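Brumo Fabric Colour Names, release 2

A word list pairing everyday colour names with textile swatches. It holds 980 entries from catalogues and mending forums, in Canadian and Australian English. "Grey" and "colour" are normalised; trade names are dropped. 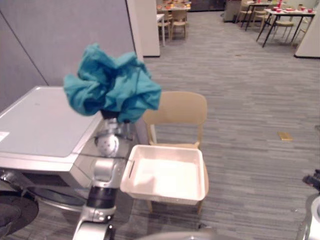
Fields are tab-separated: name, hue family, source, votes. Names with fewer than 5 votes are in a separate file.

Teal and turquoise overlap in 33 entries. These are left unmerged.
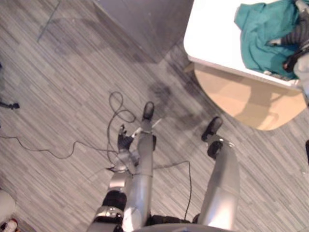 Karthikeyan Amin objects that the unmerged pairs inflate the blue-green family, and asks for a merge flag in the August release. The flag is planned.
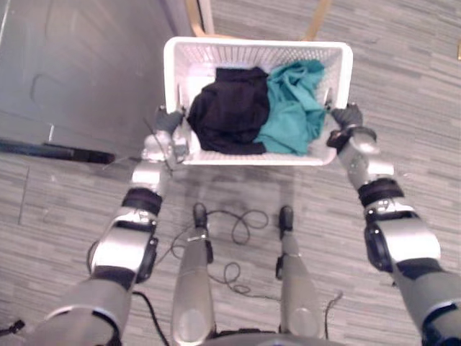
Black and teal clothing in a white basket.

Maintainer: Thodoris Gavalas. Last updated Wednesday, April 19, 2023.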